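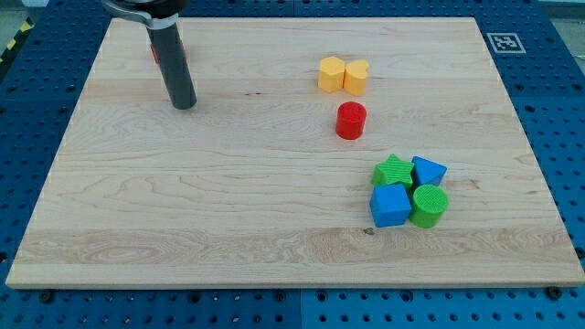

第4章 桌面推动任务的感知与控制配置

4.1 适用范围

本章说明如何在 Zorngate 控制软件中完成桌面推动任务的配置，内容包括工作区坐标系注册、积木识别、接触高度设定、推动规划和试运行。机械臂本体的安装、急停回路接线和末端推杆的装配见第2章，相机内参标定见第3章。未完成第3章的操作时，本章4.3节的注册程序会报错 E-13 并退出。

本章涉及三个软件模块：
Kenow：感知模块，负责标记检测、积木分割和姿态估计。
Antal：规划模块，负责推动路径的生成与碰撞检查。
Skedo：任务编排工具，负责读取指令、调用上述两个模块并记录日志。

三个模块须来自同一发行包。混用不同发行包的模块时，消息格式校验可能通过，但姿态四元数的分量顺序不一致，推杆会朝错误方向运动。

4.2 开始之前

1. 确认木板平放在蓝色孔板台面上，板面没有翘起。
2. 确认木板前沿下方的两颗螺栓已拧紧。木板移位后，已保存的工作区坐标系即告失效，须重新执行4.3节。
3. 确认方形黑白标记平贴在台面上，表面无划痕、无反光胶带。标记位于木板之外，不得移到木板上。
4. 清除工作区内与任务无关的物品，包括工具、线缆和标定板。
5. 启动控制柜，等待状态灯转为常亮，然后启动 Skedo。

注意：推杆处于低位时不得手动拖动机械臂。推杆与板面之间没有缓冲件，拖动可能划伤木板并使力传感器零点偏移。

4.3 注册工作区坐标系

工作区坐标系以木板上表面为 XY 平面，Z 轴向上。原点取木板左前角，X 轴沿木板前沿向右，Y 轴指向木板后侧。软件界面中所有以毫米为单位的坐标均相对于此原点。

1. 在 Skedo 中打开“场景”页，选择“新建工作区”。
2. 在“参考标记”栏选择台面标记，输入标记的实测边长。边长须量黑色方块的外缘，白边不计入。
3. 点击“采集”。Kenow 连续采集400帧，对标记姿态取中值。采集期间人员不得遮挡标记。
4. 依次将推杆尖端移至木板的左前角、右前角和左后角，每到一处点击“记录”。移动时使用点动模式，速度档位设为最低。
5. 点击“求解”。界面显示标记到木板的变换矩阵和残差。
6. 残差合格时点击“保存”。残差不合格时，先检查推杆是否松动，再从第3步重做。

说明：推杆尖端为圆头，软件会按工具文件中的半径自动补偿。记录角点时应让圆头中心对准角点，不要让圆头侧面贴边。

说明：残差在三个角点上分布不均时，多半是其中一个角点记录有误。可在列表中单独删除该点并重新记录，不必重新采集标记。

4.4 设定积木类别

Kenow 按“颜色＋形状”组合识别积木。出厂类别表包含红、黄、蓝、绿四种颜色，以及圆柱、立方体、三棱柱、六棱柱、星形柱、心形柱六种形状。组合不要求齐全，台面上未出现的组合可以保留在表中，但会略微增加识别时间。

1. 打开“感知”页，载入默认类别表。
2. 取消勾选本次任务不使用的组合。
3. 在板面上摆放待识别的积木，点击“单帧识别”。
4. 核对画面中每个轮廓上的类别标签。标签有误时，点击该轮廓，从下拉表中改选，并点击“加入校正集”。
5. 对每个出错的组合至少更换一次位置和朝向，再次执行第3步和第4步。
6. 点击“应用校正”。

形状判定使用积木顶面轮廓，颜色判定使用顶面与可见侧面的加权平均。顶面有细网格纹理的积木在斜射光下可能出现亮点，此时将“纹理抑制”设为“中”。不建议设为“高”，该档位会使星形柱的尖角变钝，容易误判为六棱柱。

浅色木纹与黄色积木的色相较为接近。若黄色积木的轮廓向木板一侧外扩，应先调低曝光，再调整颜色阈值。木板上的深色节疤若被误检为小物体，可在“忽略区域”中框选该处。忽略区域只屏蔽面积小于最小积木的检测结果，积木推到该区域上方时仍能正常识别。

4.5 处理相邻积木与遮挡

积木紧靠在一起时，分割结果可能合并。颜色不同的积木一般可直接分开，例如绿色圆柱紧贴蓝色立方体的情形。颜色相同的积木相互接触时，例如黄色六棱柱与黄色心形柱并排，须启用轮廓拆分。

1. 在“感知”页勾选“同色拆分”。
2. 将“凹点灵敏度”设为70。
3. 执行“单帧识别”，检查两块积木之间是否出现分割线。
4. 分割线穿过单块积木时，将灵敏度逐级调低。心形柱的两瓣之间本身有凹点，最容易出现这种误分。

推杆位于相机与积木之间时，积木可能只露出一小部分。Kenow 对可见面积不足的物体标注“未定”，保留颜色，不输出形状和姿态。Antal 把“未定”物体作为障碍物处理，不会选其为推动对象。

1. 需要推动“未定”物体时，先执行“退至观察位”。
2. 等待推杆离开视野后重新识别。
3. 标签仍为“未定”时，检查该物体是否被其他积木遮挡。

警告：不得通过降低“最小可见面积”来消除“未定”标签。该参数过低时，规划模块会依据不完整的轮廓计算接触点，推杆可能压在积木顶面上。

4.6 设定接触高度

接触高度指推杆尖端最低点到板面的距离。高度过大时积木容易倾倒，高度过小时尖端会擦碰板面。

1. 选择一块直立的圆柱作为测试件，置于四周无其他积木的位置。
2. 在“控制”页将运动模式设为“平面锁定”。此模式下 Z 轴由控制器保持，规划模块只输出 XY 指令。
3. 将推杆降至板面上方，以最低速度档继续下降，直至力传感器读数出现跳变。
4. 点击“设为板面零点”，随后点击“抬升至默认高度”。
5. 令推杆沿 X 轴往返一次，观察尖端与板面的间隙。间隙在两端不一致时，返回4.3节重新记录角点。

注意：板面由多条木条拼成，拼缝处可能有轻微高差。零点应在单条木条的中部测取，避开拼缝。

4.7 配置推动规划

Antal 将每条指令分解为若干次短推。每次短推结束后，推杆停留，Kenow 更新姿态，再计算下一次短推。

1. 在“规划”页选择“闭环短推”。
2. 设置单次推程。积木密集时使用较短推程，孤立积木可使用较长推程。
3. 设置“邻物间隙”。推杆接近路径与非目标积木之间的距离不得小于此值。
4. 勾选“允许成组推动”或保持不勾选。勾选后，目标积木可带动与其接触的积木一起移动。
5. 在“边界”栏输入木板四边的内缩量。积木中心越过内缩线时，任务立即停止。
6. 点击“预览”，逐条检查接近点和推动方向。

对于四块积木聚成一簇的布局，推杆无法插入积木之间。应从簇的外侧选择一块作为首个目标，沿切向推离。Antal 找不到满足间隙要求的接近点时返回代码658。出现此代码后，可减小“邻物间隙”，或先下达一条将外侧积木移开的指令。不要用增大推力上限的办法处理。

4.8 试运行

1. 在 Skedo 中将速度倍率设为最低，勾选“逐步确认”。
2. 输入一条单目标指令，例如“将红色圆柱推向黄色六棱柱”。
3. 核对界面中高亮的目标积木和参照积木。高亮错误时点击“取消”，返回4.4节。
4. 点击“执行下一步”。操作者应位于黄黑警示带之外，手置于急停按钮旁。
5. 每步结束后比较预测位置与实测位置。偏差持续朝同一方向时，检查工具文件中的推杆半径。
6. 指令完成后保存日志，再取消“逐步确认”，以相同指令重复运行。

试运行日志默认保存在任务目录的 trial 子目录中，单个文件最长记录13分钟，超出后自动分卷。日志包含识别结果、规划路径、关节指令和力传感器读数。提交技术支持时须附上全部分卷和工作区文件，仅提供屏幕截图无法复现规划过程。

4.9 常见故障

现象：积木标签在两种形状之间反复切换。
处理：检查照明是否闪烁；将“时间平滑”打开；对该组合补充校正样本。

现象：推杆到达接近点后不运动。
处理：查看是否有“未定”物体位于推动方向上；确认“逐步确认”对话框没有被其他窗口遮挡。

现象：圆柱被推动时偏离路径。
处理：缩短单次推程；确认推动方向通过圆柱中心；重新测取推杆半径。

现象：三棱柱在推动中旋转过大。
处理：将接触方式由“顶点优先”改为“平面优先”，再次预览。

现象：启动后提示标记丢失。
处理：执行“退至观察位”；清洁标记表面；若标记已被移动，删除旧工作区并从4.3节第1步开始。

修订记录
12/06/2018　增加4.5节“同色拆分”及代码658的说明。编写：Hermine Frei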